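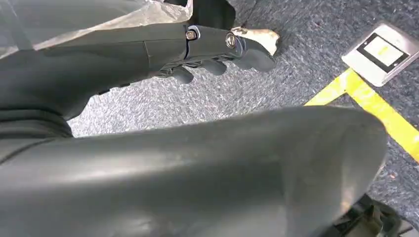 What I wanted to find out

My project looks at how people who stay at small guest houses get on with the recycling bins. I picked it because my family stayed at one in Tostness last July and I spent the whole week putting yoghurt pots in the wrong place (sorry, Tostness). I wanted to know if it was just me!

How I did it

Three guest houses let me put a short form in their rooms: Vida, Miah and Mernell. The form had five questions and fitted on one side of paper. I printed 500 and got 454 back, and I was really chuffed with that, as my tutor had warned me to expect a thin pile.

What people told me

Most people said they wanted to recycle but gave up when the labels were too wordy. Mernell had pictures on its lids and got far fewer grumbles. Vida had one long notice behind the door, and plenty of guests wrote that they never saw it.
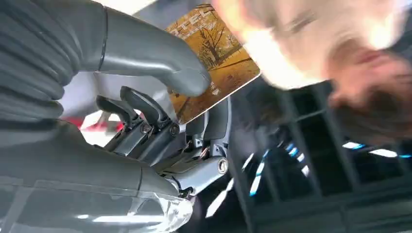 The awkward items were the part I enjoyed most. Crisp packets came up again and again, then coffee pods, then those little shampoo bottles with a bit left in the bottom. Guests also asked about a key card, the flat rectangular sort, and whether it goes in with plastics when it stops working. I'd never thought about it, and none of the notices mentioned it either. Miah now asks for old ones back at the desk, so at least they stay out of the wrong bin.

What I would change

I'd ask how long each person was staying, because one night and a fortnight are very different when it comes to rubbish. I'd also leave a bigger box for comments – people wrote up the margins and some of it was hard to read. Question four was muddled and I've left it out of my charts.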